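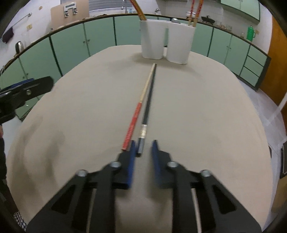

Two on the cloth, neither matching the other. The kitchen table at Prilemell.

The owner of the kitchen would like it known that she did try to buy matching ones.

"I bought a set in December," she says, filling the kettle. "Ten pairs, all the same, in a tube. My sister took six pairs for a party and what came back was a fork."

She runs the supper club at Prilemell, which meets on a Thursday in what is by any normal measure somebody's house. Thirteen people eat there when everybody turns up. They eat noodles, mostly, or dumplings, or whatever the shop on the corner had too much of, and they eat with chopsticks that have come from all over the place and have very little to say to one another.

I had asked if we could talk about the food. We did not talk about the food. We talked for an hour and a half about chopsticks, and about the thing they live in.

"People assume it's for toothbrushes," she says of the white holder, two cups joined at the top like a pair of trousers. "It may well be for toothbrushes. I got it from the market at Ullemport and the man didn't say."

She had a jar before that, and before the jar a drawer, and the drawer is still spoken of with some bitterness. Things went to the back of it. A good black pair went in one spring and a single black one came out.

Does she have a system now, with two compartments to play with?

"There was going to be one. Pairs on the left, odd ones on the right." She considers the holder for a while. "I think you'd have to call it odd ones on both sides."

The red ones with the pattern are her favourites. They were a present, they are nice to hold, and she will not have them in the dishwasher, a rule she enforces on guests with a firmness I found slightly alarming. The plain wooden ones she minds less about. They go pale and a bit furry and then they become plant supports. The windowsill upstairs, I am told, is full of retired cutlery holding up tomatoes.

And the black ones with the metal on the end?

"Those are the posh ones. They're slippery. I give them to people who've said they're good at it."

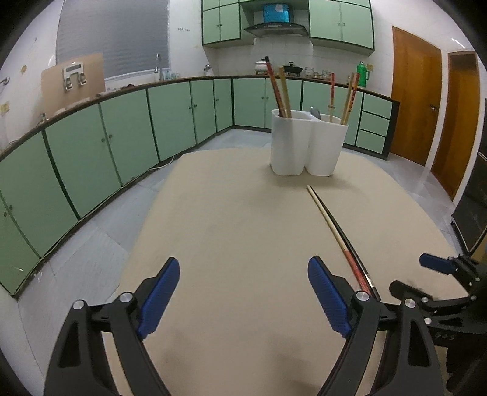
PRILEMELL, Thursday, late afternoon

The cloth has been smoothed down and she is thinking about where people will sit. It's a plain beige thing and I say something polite about it, which is a mistake, as I then hear what it cost to have it cut to fit a table with rounded corners. The first quote was from a firm called Clolden and she still has it on the fridge. "For that I could have had new corners put on the table," she says.

She did the cupboards herself. Green was a decision taken quickly and defended slowly. "I went in for white. They'd run out of white. I've told everyone for four years that I wanted green, and by now I do."

I ask how she lays the table when nothing matches, and she perks up, this being a subject on which she holds views. Her method is to match by length. Colour is for show, she says, but if one is longer than the other you will spend the evening chasing a single peanut round the bowl. So she lays two down side by side and squints along them.

"Red with black is fine if they're the same length. I've had people ask where I bought them like that."

What does she tell them?

"Ullemport."

There is a spoon in with the chopsticks, its round end just showing over the rim, and I ask if that is for serving. She says it's for anyone who needs it, and that anyone who needs it has to get up in front of the others and fetch it. So far one regular has done so every week without a flicker of shame, and she has come to respect him enormously.

The club keeps a notebook, a fat one, where people write what they ate and whether they would eat it again. It has reached page 768. A flip through suggests the chopsticks come up more often than the cooking. "Mine were different lengths," says one entry, in capitals. "Joseph again," says another, and this needs explaining: Joseph is what they call the shortest chopstick in the house, after the label on the box it came in, and whoever gets it does the washing up.

Will she ever try another matching set?

"I looked at some. You can get 900 in a carton, for restaurants." She pours the tea at last. "But then I'd have to find somewhere to put them, and I'm not going back to the drawer."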